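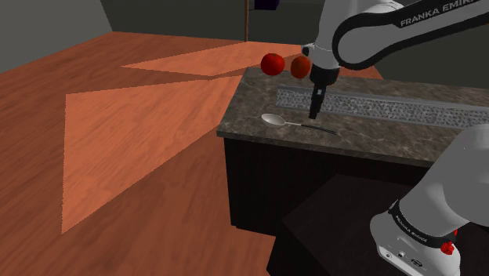
Gwendolyn Mercado
Lecturer in Household Studies, Nenalach College

Figure 2. A spoon on a kitchen counter.

4. The counter as a waiting room

Most writing on domestic order treats the drawer as the natural home of the spoon. Our diaries suggest that the spoon has not read this literature. Participants in the Kiltden study were asked to write down, each evening, what was lying out in the kitchen and why. The "what" was easy. The "why" produced some of the best short fiction I have read in years.

We recruited 50 households, all within walking distance of the old Langlois bakery, and gave each a paper diary to keep for 10 days. The entries were coded by hand. A counter item was marked as "in use," "resting," or "abandoned," using the participant's own account wherever one was given. The category "resting" was not in our original plan. It was added when it became clear that people were unwilling to call a spoon abandoned if they had any intention, however faint, of stirring something with it later.

Resting spoons (Figure 2) behave differently from resting plates. A plate left out is noticed, and in shared homes it is usually noticed aloud. A spoon seems to fall below the level at which people feel they can decently complain. One participant, a retired bookkeeper, described stepping around this problem for most of her marriage – she would wash her husband's coffee spoon, put it away, and say nothing, and he would take out another. Neither regarded this as housework. It appears in her diary under "miscellaneous."

Households with a spoon rest did not report fewer resting spoons. They reported the same spoons and a spoon rest, generally next to each other. Two participants used theirs for keys.

Coding disagreements between the two readers were common in the first week and were settled by discussion, some of it heated. The hardest case was a serving spoon that one family had left beside the stove for so long that it had its own place in the diary, like a cat. I argued for "abandoned." My co-reader held that an object with a fixed position is by definition stored, and that the family had simply put their drawer on top of the counter. Her view prevailed, and it shaped the scheme we used for everything after.

That scheme has obvious limits. Self-reports of tidiness are generous, and several diaries show a sudden improvement on the evening before collection. We also have no entries from the Prurnance side of town, where the kitchens are larger and people may have somewhere else to put things. Section 5 takes up the question of lids, on which participants had a good deal more to say and were much less polite.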